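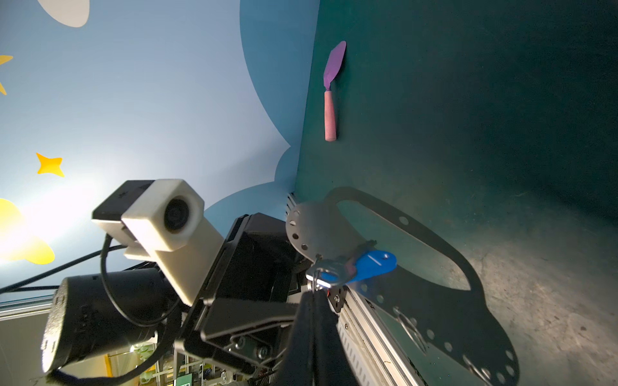
Section 6 covers the wrist camera and its cabling on both arms of the Kemosden bench cell. Do the whole section after any knock to a wrist, after changing a gripper motor, and at the 131-hour service. Allow one person and most of a morning. The camera sits in a white housing with its round lens in the square face, and the black cables loop round the housing and the motor below it, so the cable run has to be checked every time the housing is moved. A loop that looks generous with the arm folded can pull tight once the wrist turns. Keep the small parts tray outside the walls while you work, as M2 screws are hard to find on the dark table.

6.1 Before you start

You will need the 1.5 mm and 2 mm hex keys, a lens cloth, a torch, four reusable cable ties and the cell log. The Sirnell calibration card is needed for 6.4 only.

1. Move both arms to PARK from the operator screen.
2. Wait for the screen to show HOLD on both arms.
3. Support the forearm of the arm you are going to work on with one hand.
4. Switch off motor power at the Prurkside supply. Leave the computer running.
5. Lower the arm by hand until the wrist rests on the foam block.

CAUTION: The arms have no brakes. They drop when motor power goes off. Do not let go of the forearm until the wrist is on the block.

CAUTION: Do not unplug a motor cable with motor power on. The motor will usually survive it but the board may not.

6.2 Checking the camera housing

1. Hold the housing between finger and thumb and try to rock it. There should be no movement at the bracket.
2. If it moves, tighten the two rear bracket screws with the 2 mm key, a quarter turn at a time. Stop when the rocking stops.
3. Look at the bracket plates with the torch. Replace any plate with a crack running into a screw hole (part 208).
4. Wipe the lens with the dry cloth. Do not use solvent.
5. Check that the cap on the end of the housing is pressed fully home.

Note: The front pair of screws sets the tilt. If you have not loosened them, leave them alone and skip 6.4. If you have, or you are not sure, do 6.4 in full.

6.3 Checking the cable run

1. Start at the board and follow each cable by hand up to the wrist. Feel for flat spots and nicks.
2. At the elbow, check that the cable tie is on the forearm side of the joint.
3. Turn the wrist slowly by hand to one end of its travel, then to the other. The cable must stay slack at both ends.
4. If it goes tight, undo the forearm tie, feed 20 mm of cable towards the wrist and fasten the tie again.
5. Close the gripper by hand. No cable should touch the fingers or lie between them.
6. Push the plug at the camera end in firmly. It does not click.

Cable ties should be snug enough to hold the cable without marking it. If you can see a dent in the jacket after taking a tie off, fit the next one looser. Crescencio Peñalver's wiring sheet, inside the back cover of the log, gives the length for each run. Use those lengths when making up a new cable, and ignore the ones on the old Villalobos drawing, which were for the shorter forearm.

6.4 Setting the tilt

1. Lay the calibration card flat on the table, long side against the front rail.
2. Restore motor power and send the arm to CARD. Keep your hands outside the walls while it moves.
3. Open the wrist view on the screen. Both fingertips should show at the bottom edge of the view, with the whole card above them.
4. If the card is cropped, send the arm back to PARK and repeat steps 3 to 5 of 6.1. Loosen the front pair of screws half a turn, tilt the housing slightly and tighten again.
5. Repeat until the view is right, then press SAVE VIEW.
6. Enter the focus figure from the screen in the log. The last one for the left arm was 1,487. Anything over 2,000 means the lens is dirty or the housing is loose, so go back to 6.2.

6.5 Test pick
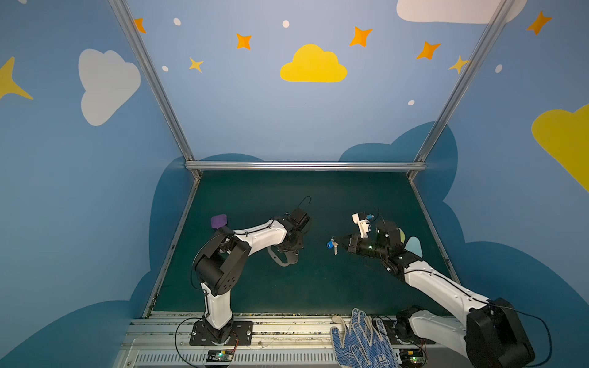
Finish with a test pick on each arm, one at a time, using light objects that hang or shift when they are lifted. A rigid block will not show up a slow wrist or a cable that drags. Keys are good for this: with the set held in the right gripper's jaws and the blades hanging down, the operator can see whether the wrist is steady when the arm stops. A sponge is enough for the left arm. Lift, hold for ten seconds, turn the wrist both ways and put the object down.

1. Check that the green light is on at both boards on the front rail.
2. Run TEST PICK for the left arm, then for the right.
3. Watch the cable loop at the wrist during the turn. Press STOP if it catches.
4. Watch the wrist view for dropouts. One dropout is a fail.
5. If the object slips, clean the finger pads and run the test again before changing any grip setting.

If an arm fails twice, leave it in PARK, hang the red tag on the supply switch and tell Angus Kingi. Do not swap cameras between arms to find the fault. Each view is saved against its own camera and both would then need 6.4.

6.6 Log entry

Write down the arm, the hours, any parts fitted, the focus figure and your initials. Cable changes go on the wiring sheet as well. Used ties can go back in the drawer if the catch still holds.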